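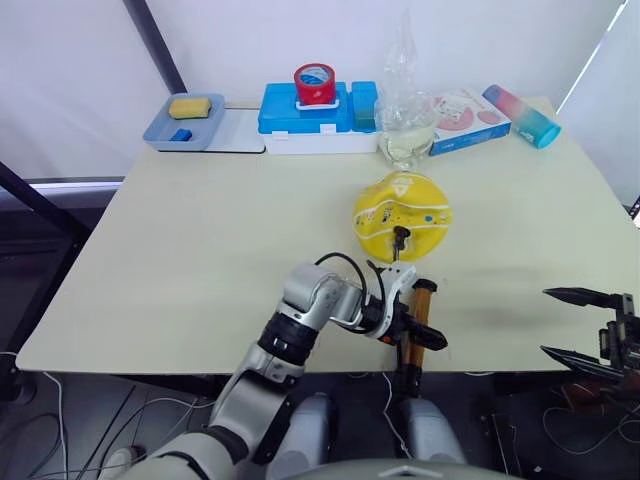

December 30, 2023

The annual clearing of the hall closet at our home in Ellier was carried out this week. As in previous years, all contents were brought to a table and sorted before anything was returned to a shelf.

Summer articles and household tools had been stored together since January, an arrangement that will not continue. The yellow swim ring is to be kept. It will be stored folded, with the air let out, on the upper shelf. The hammer will return to the tool drawer, together with the red tape. Sponges and other cleaning supplies are assigned to the light blue tray, which will stay under the sink.

Plastic bags proved the most difficult category. A limit of 12 has been adopted, and Niilo Kettunen has agreed to observe it. Product boxes will be retained only while the item inside remains under warranty.

The closet measures nearly 14 square feet, and the lower shelf is still to be repaired. Thérèse Bouchard has kindly offered the loan of her drill. Work on the shelf will begin in January.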